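4.2 Squad rotation and the crowded fixture list
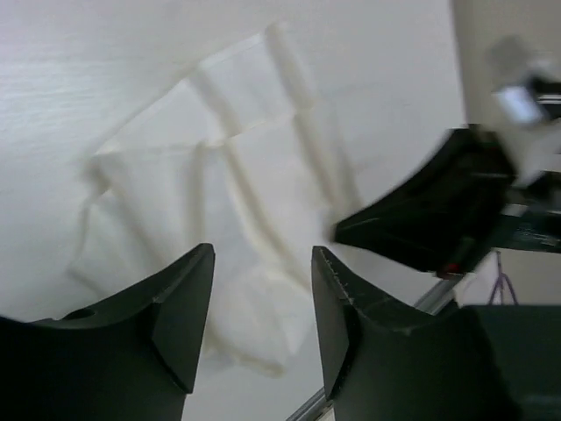

Grallivum
Research Fellow in Sport and Work, Widley

Figure 3. A cream-white cloth, loosely spread and wrinkled on a white tabletop.

Managers complain about the winter fixture list in much the same way that farmers complain about rain, and with a similar effect on supply. The previous section dealt with what they say. In this one we turn to what they do with their teams, as far as it can be read from the team sheets.

We coded 1634 team sheets from the Strand archive, covering 11 seasons of league and cup football. A change was counted whenever a player who started one match did not start the next. We left out changes forced by suspension, which are easy to spot, and tried to leave out those forced by injury, which are not. Clubs describe injuries with great freedom. A "knock" may keep a man out for one match or until spring, and "managing his minutes" appears in our notes beside players who had not been given any minutes to manage.

The first result is dull but firm. Managers make more changes when matches fall close together, and most of those changes are made for cup ties. The league side is protected and the cup side is whoever was standing nearest the coach. This held for clubs at both ends of the table, although those at the bottom had fewer spare players and so tended to rotate the same two full-backs.

The second result is less comfortable for the managers. Those who complained most often in public about tired legs did not rotate more than the rest. In several seasons they rotated less. One club's manager raised the matter in 25 press conferences between September and the new year, and in that time changed his central midfield on 2 occasions, one of them at half-time. We do not suggest that he was insincere. He may have believed that the fixtures should change so that his midfield need not.

A fair objection is that starting line-ups hide a good deal. A player taken off early has been rested in a sense, and a hard week of training may cost more than an evening spent defending a lead. We had hoped to use training records from Drernex to settle the point. The records arrived with the rest days marked as sessions and the sessions marked, in many cases, as "light", a word which seems to cover everything from stretching to a full practice match. They have been set aside and are discussed, with some restraint, in section 6.

Substitutions were therefore coded separately. Managers with crowded weeks did make their first change earlier, but only when they were winning. When the score was level they waited, and when they were losing they brought on a striker. Fatigue, if it was being weighed at all, came a poor second to the scoreboard.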